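# Flevdale Drying Cabinet

The Flevdale is a free-standing drying cabinet for residence halls, care homes, sports facilities and staff laundries. It is manufactured by Motum and supplied with hanging rails, pull-out shelves and a condensate tank. Garments are dried in moving air without tumbling.

The cabinet is intended for shared laundry rooms in which the users change often and receive little instruction. There is one dial for time, one switch for temperature and a door that may be opened at any point in the cycle. Opening the door stops the fan. Closing it resumes the cycle with the remaining time unchanged.

## Suitable loads

Cotton shirts, T-shirts, work trousers, bed linen, towels and outerwear may be dried in the Flevdale. Knitted garments should be laid on a shelf, as hanging a wet knit from the shoulders will lengthen it. Items that have been treated with solvent, wax or fuel must not be placed in the cabinet under any circumstances, including after washing.

Garments should be shaken out and pulled straight before they are hung. Cotton jersey in particular keeps the lines of an earlier fold unless it is smoothed by hand while damp. Sleeves and side seams dry last. Leave a hand's width between hangers.
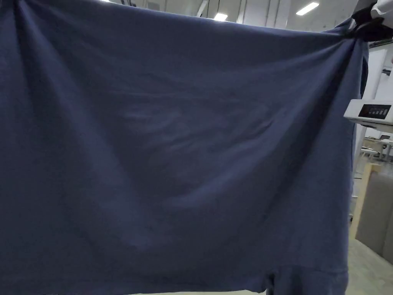
*Navy garment, with crease lines across the middle.*

Bed sheets are folded once lengthwise and hung over 2 rails, so that air passes up through the space between the layers. Sheets hung over a single rail will dry, but the inner faces will need a longer cycle.

## Controls and cycles

The timer is set in steps of 20 minutes. At the low temperature setting, the heater runs at reduced output and the fan runs at full speed. The high setting is reserved for towels, bed linen and heavy cotton. A cool-down period follows every heated cycle and cannot be shortened by the user.

Facilities that wish to prevent use of the high setting may order the cabinet with a key switch. The key switch can also be fitted later by a Motum service technician. The work requires removal of the top panel and should not be attempted by facility staff.

## Folding area

Motum recommends that a flat surface for folding be provided in the same room. A table covered in plain, colorfast cloth is suitable. The cloth should be fastened along its back edge and washed with the regular linen. Lint collects on any fabric cover and should be brushed off at the start of each shift.

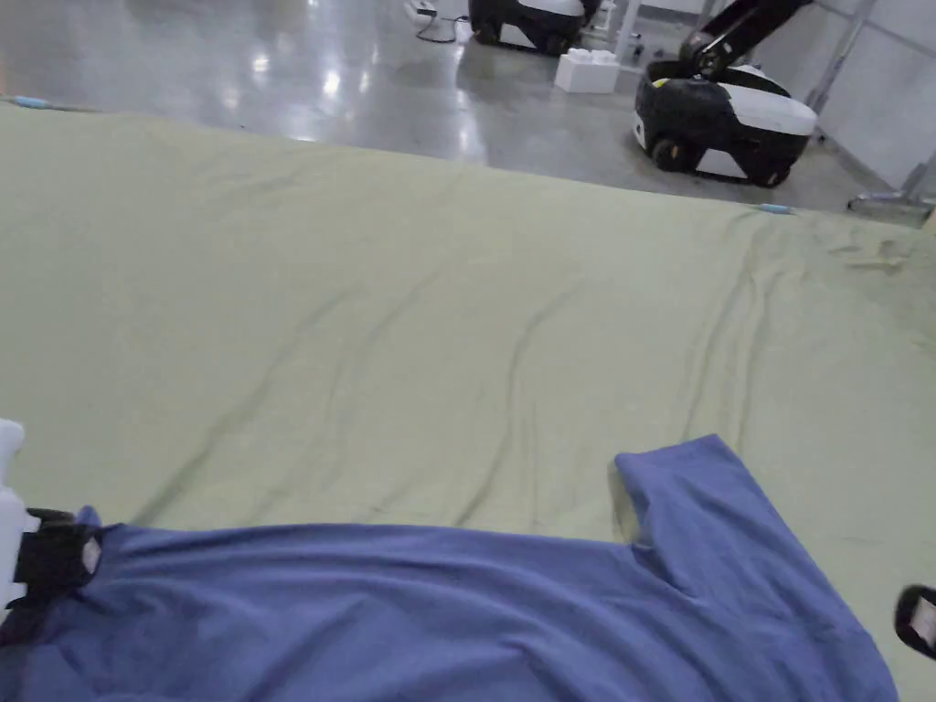 **Can damp and dry garments be placed in the cabinet together?**

Dry garments should be taken out first, as they will draw moisture from the air in the cabinet and lengthen the cycle for the rest of the load.

## Installation

The Flevdale requires a level floor and a grounded outlet on its own circuit. No outside vent is needed. Allow clearance on both sides of the cabinet for air intake, and do not store detergent, baskets or cartons on the top panel. The door is supplied hinged on the right. Left-hand hinges must be requested when the order is placed.

The condensate tank may be emptied by hand or connected to a floor drain with the hose provided. Where the tank is emptied by hand, a written schedule should be posted on or near the cabinet. A full tank stops the cycle and lights the amber lamp.

## Accessories

**Boline shelf.** A flat mesh shelf for knitted garments, caps and gloves. It rests on the existing side rails and requires no tools. The cabinet accepts up to 7 shelves when the upper hanging rail is removed.

**Atanasov hanger set.** Wide-shouldered hangers for shirts and jackets. The hooks are closed, and the hangers remain on the rail when garments are removed.

**Spare lint screen.** For facilities with a high proportion of towels and fleece. Keeping a second screen on hand allows the first to be washed and dried fully.

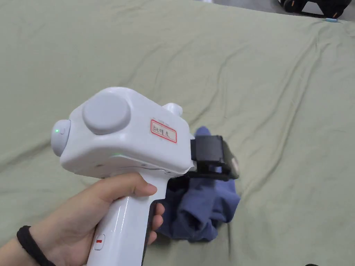 *Pale sage-green fabric, spread out.*

## Care and maintenance

The lint screen is to be cleaned daily. Slide it forward, lift it clear of the lower track and brush both faces. Once a month, wash the screen in warm water and let it dry before replacing it.

The door seal should be wiped with a damp cloth. Bleach and abrasive powders will damage the seal and are excluded from the warranty terms. The fan motor is to be inspected after every 1,000 hours of operation. Running hours are shown on the small display behind the service flap.
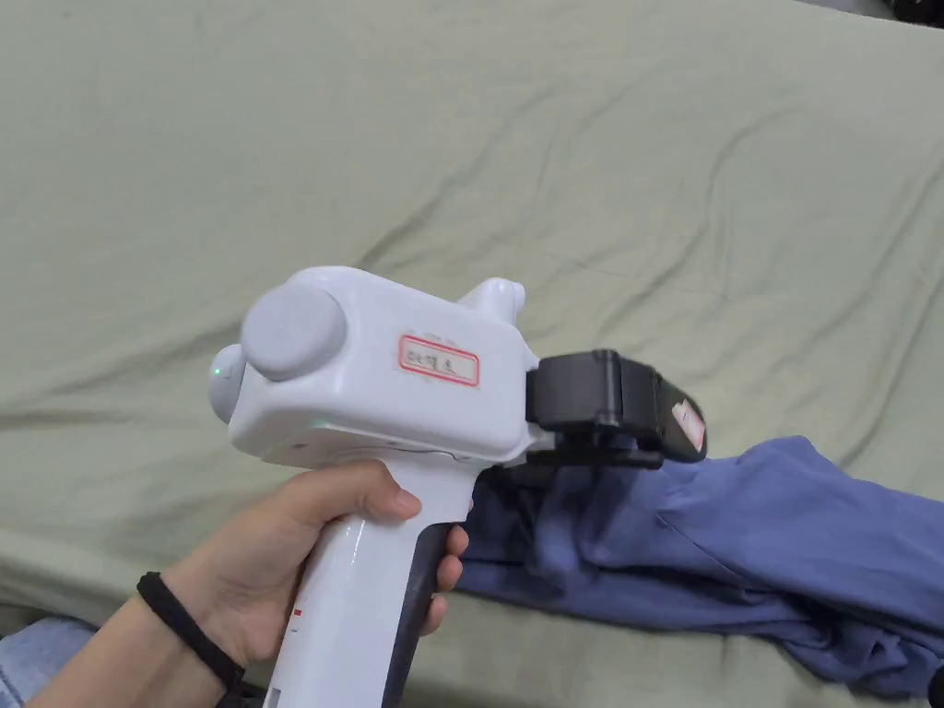 ## Ordering and service

Orders from institutions are handled by Marilou Castillo, Facilities Sales. Please state the voltage, the hinge side and whether a floor drain is available. Cabinets ordered with a key switch are shipped separately from the standard model.

Service visits are scheduled by Noboru Iwasaki, Technical Support. The service desk closes for annual stocktaking in October, during which time only faults that prevent use of the cabinet are attended. Have the serial number ready. It is printed on the plate inside the door, below the lower hinge.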